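Notebook, snack shelf, December
Back corner of the Yupanqui room, grey shelving next to the steel table. Started 14:20. Segundo Cáceres wanted the crisp canisters sorted out before the Patel order is unpacked, so today is shelf layout and labels only.

Shelf is set at 600 mm from the floor. Checked with the tape, both ends. Canister height on the data sheet is 245 mm, so there is plenty of clearance even with the lid on.
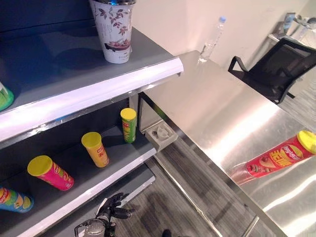 Old Vestex label strips peel at the corners and leave glue on the front edge. Tried the 19 mm Enitum strip on a short length instead. Holds better but the backing paper is a pain to get off. Segundo has the spare roll.

Colour order next, which we have argued over twice. 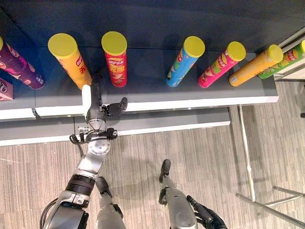 My vote is still to go by flavour, with reds and oranges together and the greens at the far end. Segundo would go by date. As they stand, the red one is beside the orange-yellow and the light blue is next to the hot pink, so either scheme means moving most of the row. A gap after the red one would take another can. Left it until we agree.

Floor under the shelf still on my list.

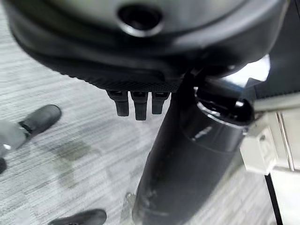
Vacuum is booked out until 16:00. I want the carpet done before the unpacking, and the edge by the wall needs the narrow nozzle. Also ask whether we can have a mat for this end.

To do:
1. Small cans to the front edge, tall ones behind. 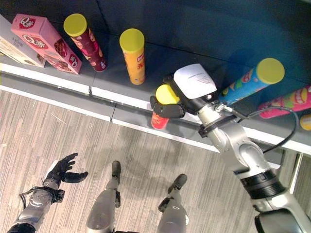
2. Decide flavour or date.
3. Order 2 more rolls of the Enitum strip.
4. Clean glue off the front edge before relabelling.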